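Where Things Live: Putting Away and Washing Up in the Hindow Kitchen
Project report, Household Studies, second year

1. What we set out to do

The Hindow kitchen is the shared teaching kitchen on the ground floor. Different groups use it through the week and each one puts things back in its own way. By Monday afternoon the cups are in a different cupboard, the utensils have moved along the worktop and somebody has to go looking for the lid of the pan. Our project was to find out how much walking this causes during an ordinary wash-up, and whether a simple plan for where things go would cut it down.

We did not buy any new storage. The brief from the department was to work with what the room already has.

2. The room

The kitchen is L-shaped, with white cupboards and a white worktop with grey veins in it. The wall behind the worktop has the same veined look. The double sink is in one arm of the L and most of the cooking things end up on the other. This means that anything used for cooking has to go round the corner to be washed and then come back again.

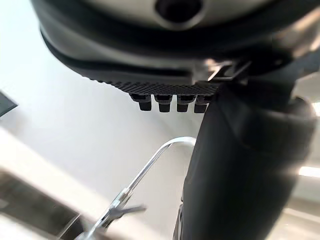

Figure 1. Hindow kitchen, close view.

3. Method

We used the same task each time. One person cleared the worktop, washed a frying pan, its glass lid, a few cups and the cooking utensils, dried them and put them away. A second person walked behind and counted steps with a hand counter. We tried a Gemosport step counter worn on the belt first, but it missed short sideways steps at the sink, so we went back to counting by eye.

We did 3 runs with the kitchen as we found it and 3 runs with the new plan, spread over 2 weeks in March. The person washing up was the same for all the runs. The person counting was not, and we come back to this in section 6.

4. The plan

Most of the planning was done standing in the room and talking. We wrote each item on a slip of paper and put the slip down where we thought the item should live, then walked through the task and moved the slips until it felt right.

Cups went to the cupboard nearest the sink. Before this they had been kept at the far end of the other arm.

Utensils stayed in their holder on the worktop. We had planned to move them to a drawer, but people cooking want to grab them with one hand.

The pan and lid went together in one low cupboard next to where they are used. Keeping them apart had caused most of the searching.

The basket of vegetables was the one item we argued over. It takes up worktop space if it stands there, but it is also the thing visitors notice first. We agreed that it could stand in the corner or hang on the wall, as long as it was not in front of the sink.

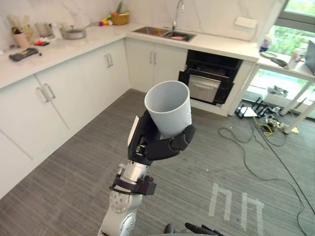

Does everything used at the sink need to be stored at the sink?
Only the things that are used, washed and put away several times a day. A large pot that comes out once a week can go further off without adding much walking.

5. Results

Before the plan, the average for one wash-up was 116 steps. With the plan it was 90. Most of the saving came from the cups. The pan made less difference than we expected, as it is only one trip each way wherever it lives.

The dish rack turned out to matter too. When it sits across one of the basins, the worktop beside the sink stays clear and wet things drip straight into the sink. When it is put on the worktop, it takes the space where clean things would be stacked, and the person drying has to step back and forth. We added the rack to the plan after the first run.

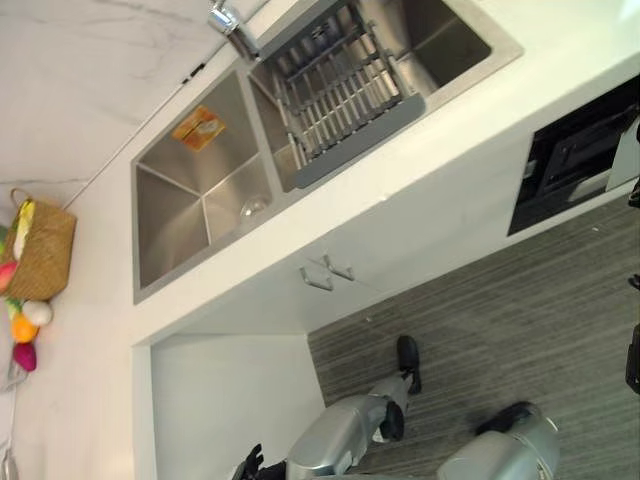 The double sink, with the dish rack across one basin

6. Problems

Rizwan Usmani and I took turns at counting and I think we did not count in the same way. He counted a turn on the spot as a step and I did not until he pointed it out. We repeated one run for this reason and threw the first count away.

The labels were the other problem. We used the paper ones from the Drikau pack in the store room and they do not stick well to a damp cupboard door. If the plan is kept, the labels should go inside the doors.
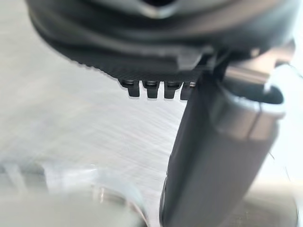

What should another group change if they repeat this?
Agree on what counts as a step before the first run and write it down. It would also help to have more than one person do the washing up, so that the result is not just about one person's habits.

7. Next steps

The plan is now on a sheet on the inside of the cup cupboard. We will go back next term and check which items are still in their places.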